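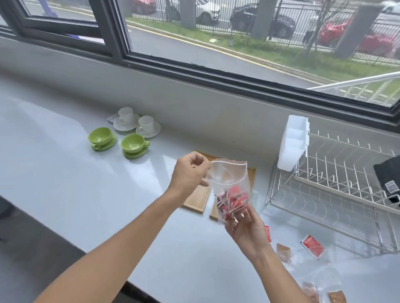
Kitchen counter, Kilcombe. Sachets in the zip bag, top still open.

Friday, evening

Back from the open day at Kilcombe. Writing this up before the numbers go soft.

Arrived 9:40, signed in, was given a visitor tag and a floor plan that showed two rooms which have since been merged. The day was split between Kindero in the morning (household manipulation, mostly kitchen tasks) and Bretus in the afternoon (mobile base, fetch and carry). I had come for Kindero. The Bretus base is a known quantity and I took few notes on it.

The task list for the morning was tidying a counter after tea: cups and saucers, trays, drying rack, small packets. The packets were the part I wanted. Cups are a solved grasp as long as the handle is where the model expects it. A resealable bag is a different problem. It has no fixed shape, the wall is clear, and the opening has to be held apart while something goes in. By hand the job divides cleanly. Left pinches the top edge near the zipper strip, right supports the bottom from underneath and takes the weight of the stack. The left does almost no work and cannot be removed. I had never paid attention to that before today.

Kindero's own figures, from the handout: 200 bagging trials, 79 completed without intervention. They count a trial as complete only if the zipper is closed over its full length. That is a stricter rule than I would have used and I told them so. Most of the failures are at the closing step, when the track is misaligned by a small amount at one end and the fingers run along it without engaging. The rest are sachets catching on the lip. They did not break down the remainder any further. I asked for the log format and was told it would be sent.

Cycle time limit is 40 seconds per bag. I asked what sets the limit. The answer was the length of the recording buffer, so it says nothing about what a user would tolerate.

Notes on the counter itself, for our own setup:

Glossy pale surface, long window directly behind it. Reflections will be bad for depth. Clear wrappers lying on that surface are close to the worst case I can think of, bright highlights and hardly any edge. Ours is matte and lit from above, so our results on film packaging are probably flattering. Need to redo at least one batch with side light and a shiny top.

Drying rack: chrome wire, vertical prongs. Thin, reflective, regular spacing. Expect ghost points between the prongs. Kindero masks the rack out as a fixed obstacle. Acceptable for a demo, less so if anybody moves the rack.

Bamboo trays have raised edges, which helps. A fingertip can get under. Two of them overlapping is harder, and I did not get a clear answer about how overlap is handled in the planner.

Lunch was sandwiches in the corridor. Talked to a man from Deschamps about gripper pads. They have moved to a softer compound and replace the pads every 2 weeks, which seems often. He thought the wear came from cleaning fluid more than from use. Worth checking ours, we wipe down with the same sort of thing after every session.

Afternoon: Bretus ran the fetch demo along the long corridor. It stopped once at a door threshold, was restarted, finished. Speed better than last June. Still loud. The new docking plate is a real improvement and I would like the drawing for it. Left before the panel discussion to make the earlier train.

To do:
Chase Kindero for the log format.
Side light test, glossy top, clear film.
Write down our own rule for "closed" before we run any more bags. At the moment it depends on who is scoring.
Ask Deschamps for a pad sample in the softer compound.
Train receipt is in the coat, inside pocket.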